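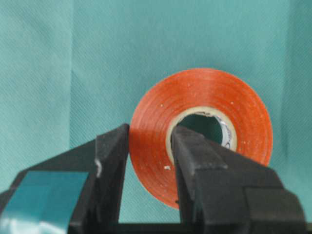
Cellule 3 : arrêt sur perte d'effort, la suite

Vite fait avant le bouclage. La cellule de préhension de Benside est restée à l'arrêt depuis le 16 mars 2023, elle redémarre en vitesse réduite. Pour ceux qui ont raté l'épisode : pendant un cycle de rangement de rouleaux adhésifs, la pince a rouvert en plein transfert. Pas d'ordre d'ouverture dans le journal. Rouleau par terre, bras qui continue sa trajectoire à vide, et l'arrêt qui tombe 9 secondes plus tard. Beaucoup trop long.

Personne de blessé. Petro Savchuk était côté pupitre, portillon fermé.

Ce qu'on sait. Usman Swati a repris les journaux : la consigne d'effort retombe à zéro après une microcoupure sur le connecteur du poignet. Le contrôleur Hitora relance la pince tout seul et la relance passe par une ouverture complète. Donc lâcher. Reproduit 12 fois sur environ 40 essais en pliant le câble à la main, toujours avec la prise un doigt dans le mandrin, un doigt sur le bord extérieur. En prise par les deux flancs, rien pour l'instant, mais Usman n'a pas fini et ne veut pas qu'on en tire des conclusions.

Ce qui change tout de suite :
Réarmement automatique de la pince désactivé. Après coupure, elle reste dans sa position et on acquitte au pupitre.
Perte de signal effort = arrêt du bras immédiat, plus de temporisation.
Câble de poignet remplacé, collier déplacé vers le coude. Contrôle visuel à chaque prise de poste, à noter dans le cahier (le vrai, pas le post-it).
On n'entre pas ramasser une pièce tombée sans consigner. Même un rouleau. Même si le bras à l'air arrêté.

Reste ouvert : la cellule Grusden a le même câble et la même version logicielle. Mireille Deschamps passe la voir avec Petro, en attendant pas de production sans surveilance là-bas.

Questions ou incident du même genre, même ancien : Gaëtan Chauvin, bureau méthodes. Le compte rendu complet est chez Jacqueline Lebrun.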